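Ikum Wrist Camera Kit for Two-Finger Grippers – Review

Rating: 3 out of 5
Price as tested: £384, cable and bracket included
Sold by: Plellholm, through their own shop and two resellers

The Ikum is a small camera on a bracket that bolts behind the fingers of a two-finger gripper. Plellholm sells it as "everything you need to see the job". I have bought enough add-ons from enough firms to read a line like that slowly.

What you get is the camera, a bracket, one USB cable, four screws and a folded sheet of instructions that sends you to a web page for anything useful. No case, no spare screws. The cable clips are an extra, and you will want them.

Fitting

The bracket went onto our arm without drilling, which I had not expected. Plan your cable run first. The supplied cable is long enough for a bench arm if you route it tightly, but leave no slack at the wrist joint and it will pull. The plug does not lock. For a part that spends its life being waved about, I can't see how that got past anyone.

Software

The driver is the same one Šimkus ships with its bench camera, under a different name and with a new logo. It works. It also forgets the exposure setting each time the camera is unplugged, so write yours down. The calibration tool gave two different answers on two runs with the arm parked in the same place, and support's reply was to run it again and take the average.

In use

We ran it at our Drorport workshop on ordinary household handling: cups, bowls, doors, anything with a handle. Over the whole trial the log recorded 2476 grasp attempts. Plellholm quotes a success rate on its sales page and doesn't say what counted as success, so I won't set ours beside it.

The view is close and the fingers take up plenty of it. That's fine for lining up on a handle. It is less good for knowing what else is nearby, and you should budget for a second, fixed camera whatever the brochure says.

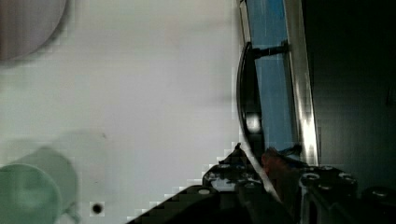

View from the wrist: black handle on the blue panel, gripper fingers at the bottom.

Look at the edges there. The boundary of the white surface breaks into steps along the finger, and past the silver rail you get next to nothing. Bright white next to deep shade is a common enough pairing in any kitchen or workshop, so I'd want better from a camera at this price.

Good: fits without drilling, sensible mounting position, driver is stable.
Bad: blocky edges, plug doesn't lock, settings lost on unplugging, clips cost extra.

Worth buying? If you already own the gripper and want a wrist view this month, maybe. Ask Plellholm for raw footage in your own lighting before you pay, and get the returns terms in writing.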